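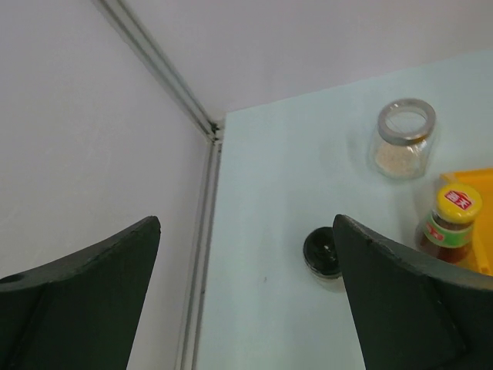
How often should an opened condiment be checked?
Once a month, and again any time the bottle or jar is moved to a different counter or shelf.

Grolasville Shared Kitchen
Counter and condiment check, September
Checked by: Anqi Jiang
Reviewed by: Hubert Kofler
Checklist no. 773

1. Counter surface wiped down, no sticky spots
OK. Smooth all the way across. Use the Hapeta spray only, the old cleaner left streaks.

2. Metal trim along the wall clean and firmly attached
OK, with a comment. The grooves catch crumbs and need a dry brush before the wet cloth. Press on the joint at the bend each month – if it moves, write it up.

3. Sauce bottles closed, outside of neck wiped
OK. The bottle with the yellow cap stays on the counter during cooking hours. Wipe under the cap as well as around it. Label must stay readable.

4. Open jars covered when not in use
Needs action. The glass jar with the metal rim was standing open. Dry goods go back under a lid as soon as the cook is done with them. Anqi to find a lid that fits or move the contents to a Nundden tub.

5. Contents of jars marked
Needs action. Beige dry goods look too much alike once they are out of the package. Name and opening month on tape, on the side of the jar. Sesame is an allergen and has to be marked even if the jar will be used up the same day.

6. Small containers with dark lids
OK. Lids wiped. Please mark these on the lid too, they are mostly seen from above.

7. Trays washed and dried on both sides
OK. Check the raised rim of the orange-yellow tray for grease. Replace any plastic tray that has cracked.

8. Nothing stored against the wall
OK. Leave a hand's width for cleaning.

9. Spare stock rotated
Not checked. The Ument cabinet was locked at 4 p.m. and the key was out. Carry over to next month.

Comments from review
Items 4 and 5 were also open on checklist 809 for the back counter, so order lids for both together. Item 9 can be done any morning before the kitchen opens. – H. Kofler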